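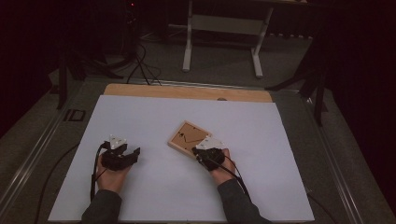

¿Cuánto dura la demostración de manipulación en la jornada de puertas abiertas de Dirkisel?
El pase completo son 29 minutos, sin contar el turno de preguntas, y se entra por grupos con inscripción previa.

Foro > Automatización > Visitas y ferias
Tema: Jornada de puertas abiertas en Dirkisel

par_motor
Estuve el 17 de mayo de 2026. Lo pregunto arriba y me contesto yo mismo porque la web no lo indicaba. Resumen técnico para quien vaya al siguiente turno:
- Primera parte: captura de demostraciones con pinzas de mano. Objetos pequeños y planos sobre un tablero blanco, uno de ellos un marco de madera cuadrado.
- Segunda parte: reproducción en brazo de lo aprendido con demostraciones anteriores.
- Tercera parte: charla de Celtberg sobre el formato de los datos. Prescindible.
Según el ponente, el conjunto de la tarea de marcos tiene 1096 episodios y 366 de ellos son de reorientación pura.

kp_bajo
¿Dieron tasa de éxito? Sin eso, el número de episodios no dice gran cosa.

par_motor
Dieron una cifra de casi 100 intentos para la validación, pero no el desglose por pose inicial. Lo pregunté y me remitieron a un informe que sale en agosto.

tornillo_m3
Yo estuve en el mismo turno y discrepo en lo de la charla. Fue lo único donde se habló de sincronización. El desfase entre la apertura de la pinza y la pose de la mano lo corrigen en postproceso, y eso condiciona todo lo demás. La segunda parte, en cambio, me pareció floja: una sola pose inicial repetida.

par_motor
Dos poses. La segunda con el marco girado respecto al borde del tablero. De acuerdo en que es poco.

kp_bajo
Un marco plano sobre una superficie lisa es mal caso para una pinza de dos dedos. O lo coges por el canto o lo arrastras hasta el borde. ¿Qué estrategia usan?

tornillo_m3
Por el canto, con una esquina como referencia. Sobre el tablero patina algo y la otra mano hace de tope. En el brazo único no hay tope, de ahí mi queja.

linea_feso
Trabajo con células Feso y no veo la ventaja frente a una ventosa. Superficie plana, poco peso, ciclo más corto.

kp_bajo
En producción, de acuerdo. Con fondo de corcho o cualquier material poroso la ventosa pierde vacío, y para girar la pieza en el aire necesitas un eje más.

linea_feso
El eje extra ya lo tiene casi cualquier muñeca. Lo del corcho lo acepto.

par_motor
Un dato práctico: las pinzas de mano van con cable. Los operadores tienen que vigilar por dónde les pasa al cruzar los brazos. Pregunté por una versión inalámbrica y la respuesta fue que la latencia no les compensaba.

rodamiento_z
¿Sigue siendo en la nave del polígono Pacheco? ¿Hay que llevar calzado de seguridad?

tornillo_m3
Sí, Pacheco, entrada por la parte de atrás. Calzado solo si pasas a la zona de brazos. En la de captura el suelo es de moqueta y no lo piden.

rodamiento_z
Gracias. Me apunto al turno de agosto y pregunto por el desglose.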